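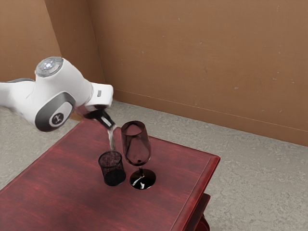 Pouring task: how many examples before training?

ostley_sim
May 17, 2026
I collect pouring examples in simulation for a policy that learns from demonstrations. I have 200 now, all by teleoperation. Is it enough, or should I continue? Liquid is slow to simulate – one episode takes me 13 minutes with saving.

Kenell
Too few, in my opinion. For our pouring set we stopped at 1,353 and the last part still helped. Do you change the glass positions between episodes?

ostley_sim
A little. I have 2 glasses on the table, one short and one tall with a stem. The short one is the target.

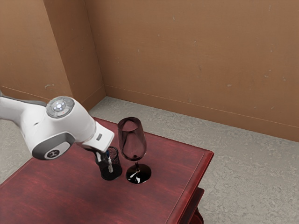 I also keep the episodes where I spill, but they have a separate label.

trullow
I don't agree with Kenell. We began in February with a big set where everything stood in the same place, and the policy learned the place and ignored the glass. Move things more, then count again.

Kenell
Fair, but he will need more episodes for that also.

yuen_b
Which cameras do you record? With only the side view my policy could not judge the height of the rim.

ostley_sim
Side view and a close one. The dark glass on the dark red table worries me a bit. 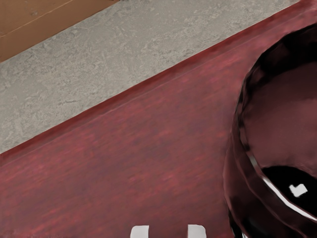 Close view, fingertips at the bottom

yuen_b
Then change the table color in part of the episodes. I would try this before collecting more.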